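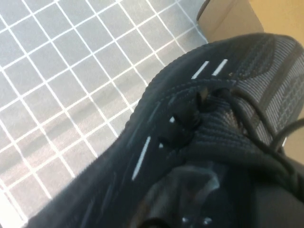
Photo: Malathi Naidu

Keep the shoebox or toss it?
Posted in Closets & Entryways, October 5, 2020

malathi_n
Okay, I am officially a shoebox person now! I used to flatten every box the day the shoes came home and throw everything on a rack by the door. Then I cleared out the hall closet and found out that a knit sneaker that lives in its box doesn't get that gray fuzz all over it. My black pair was the test case, and I love this setup so much I'm doing the whole shelf.

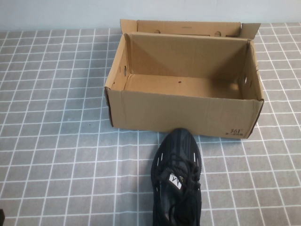 The 361° box, lid up, one shoe in front of it.

I like the kind with holes in the lid and cutouts on the sides. Paper stuffing goes in the recycling, laces stay tied. Who else does this?

odby55
Me! 13 boxes under the bed, toes all facing the same way. Black knit shows every bit of lint, so you picked the right pair to start with.

Carla Hakim
I'm going to be the grump. Cardboard is fine in a dry house. We're in Vunwood, half a mile from the water, and by February my boxes were soft at the corners and smelled like a basement. Open rack, brush them once a week, done.

malathi_n
Carla, fair point, ours is an upstairs closet and pretty dry. But you brush every week?? I respect that, I would last until the second week.

mwajuma_k
Do you put them in side by side or heel to toe? I can never get the lid to close on my husband's. He's a 13.

malathi_n
Heel to toe, on their sides, soles against the long walls. I put the first one in and push it all the way over before I even pick up the second, and I tuck the laces down last so they don't hang out over the edge.

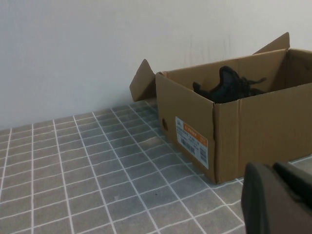 And I stack them with the label end facing out, so I can read the size and don't have to pull down six boxes to find one pair. My sister Noura cuts the lids off hers and slides them in like drawers, and I might steal that for the bottom row.

odby55
Don't cut the lids!! The lid is the whole point, dust gets in from the top.

Carla Hakim
Or get clear bins. I'm just saying.

mwajuma_k
Clear bins cost money and the box came with the shoes lol. Trying heel to toe tonight.

malathi_n
Report back! Also does anyone use cedar balls or is one per box overkill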